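Home | Projects | Downloads | Workshop Rules | Contact

Print this page | E-mail this page

# Rimis Peg Set: Data Card

Published Thursday, July 28, 2022

## Summary

The Rimis Peg Set is a collection of recorded insertion attempts made on a single robot arm in the Clullow shared workshop. The task is the placement of rigid blocks into a green shape-sorter board. The set was prepared by the Rimis build group and is released for use by hobbyists, students, and other workshops that are building low-cost manipulation systems.

This card states what the set contains, how it was recorded, how it may be used, and where it is known to be weak. It replaces the short text file that was shipped with the first upload. Users who hold a copy of that file should discard it, as the folder names given there are no longer correct.

## Contents of the Release

The release contains 326 episodes. Each episode is stored in its own folder and includes the following:

- video from the fixed camera
- video from the wrist camera
- joint positions and gripper opening, with a time stamp on each line
- a plain text label giving the piece, the target hole, and the outcome

The outcome label takes one of three values: `seated`, `partial`, or `missed`. A piece is labeled `seated` only when it remains in the correct hole after the gripper has opened and withdrawn. A piece that has entered the hole and stopped before reaching its full depth is labeled `partial`, even where a later push would likely have completed the placement. Labels were assigned by a member of the group after viewing both videos.

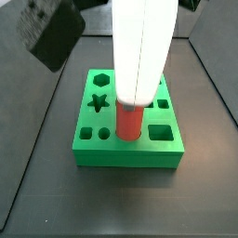
Entry into the hole is the part of the task that caused the most disagreement during labeling. The side view gives a better sense of depth than the wrist view, and the group adopted the rule that the fixed camera takes priority when the two appear to conflict. Episodes on which two reviewers could not agree were removed from the release and are not included in the total given above.

Video and joint data are aligned by time stamp. The offset between the two cameras was measured at the start of every recording session and is stored in `session.txt`. Users who need tight alignment should apply this offset themselves. It has not been applied to the files.

## Workstation

The arm is mounted at the back bench in Clullow, inside an enclosure of gray panels. The panels limit stray light from the main shop floor and prevent loose pieces from rolling off the table. The tabletop is also gray, which gives adequate separation from the green board and the red cylinder. It gives poor separation from the dark gray arch block, and this is discussed under Known Limitations.

The mounting plate and the finger brackets were made in the workshop. Drawings are in the `hardware` folder. Members who intend to copy the brackets should note that the third revision is the one in use, and that the first two revisions allowed the fingers to twist under side load.

Power to the arm is switched separately from the computer. The stop button must be within reach of the operator at all times during recording, and no person may place a hand inside the enclosure while the arm is enabled. These are the general Clullow rules for powered equipment and apply to all users of the bench, including guests.

## Recording Procedure

The episodes were recorded over 18 sessions. The same procedure was followed in each one.

1. The operator enables the arm, runs the homing routine, and checks that both cameras are writing to disk.

2. The board is set on the table by hand. Its position and rotation are changed between episodes and are not measured. Users should not assume that the board is square to the table or to either camera.

3. The piece is gripped and brought over the board. For the red cylinder, the operator pauses above the surface before starting the descent. Frames from this pause are marked `hover` in the log and are suitable for training a hole detector, as motion blur is low. 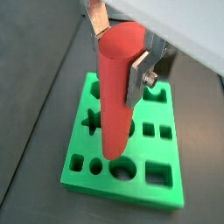

4. The operator lowers the piece. If it meets the top of the board instead of the opening, the operator may raise it and try again. Each new try is written to the log as a separate descent within the same episode.

5. The gripper opens and the arm returns to the home position. The recording is then stopped. Time spent resetting the board is not recorded.

6. The operator enters the piece and the target in the label file. The outcome field is left blank until review.

All episodes were driven by an operator. There are no episodes produced by a trained policy in this release.

## Suggested Uses

The set is suitable for behavior cloning experiments, for the detection of shaped openings under partial cover, and for study of contact during insertion. It has been used within the group to test Plutoteck, the small training package kept in the same repository. A configuration file for Plutoteck is provided, and the default settings will run on a single desktop graphics card.

The set should not be used to judge the performance of any commercial arm or gripper. The calibration of the Clullow workstation was carried out with hand tools and would not meet an industrial standard.

## Known Limitations

**Occlusion.** In the wrist view, the held piece and the fingers cover part of the board. Some holes are hidden for long stretches of an episode. The group considered moving the camera and decided against it, as the bracket would then have touched the panels near the limits of travel.

**Lookalike openings.** The board has several round and square openings of different sizes. Errors in choosing between them are present in the data and have been kept.

**Low contrast.** The arch block is close in tone to the table. Simple color thresholds will fail on it. Pieces that are not in use may rest on the table beside the board, and a detector trained only on held pieces may report them wrongly.

**Approach over the wrong area.** In some episodes the cylinder is carried low over a part of the board where it does not fit before being moved to its target. These passages were not trimmed. Users who want clean approaches should filter by the `descent_start` mark.

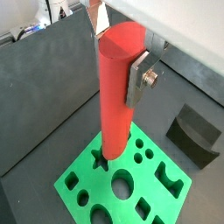
## Checking a Download

Run `verify.py` from the top folder. The script compares each episode with the list in `manifest.txt` and prints the name of any folder that is missing or incomplete. Incomplete folders should be downloaded again and should not be repaired by hand.

## License and Credit

The data may be copied, changed, and shared for any lawful purpose, provided that the Rimis Peg Set is named as the source. The hardware drawings are released on the same terms. Corrections to labels may be sent through the contact page and should give the episode folder, the current label, and the proposed label.

Print | E-mail

Related items

- Plutoteck: Installation Notes
- Valdebenito Gripper Bracket, Revision 3
- Clullow Bench Booking for July
- Rimis Peg Set: Change Log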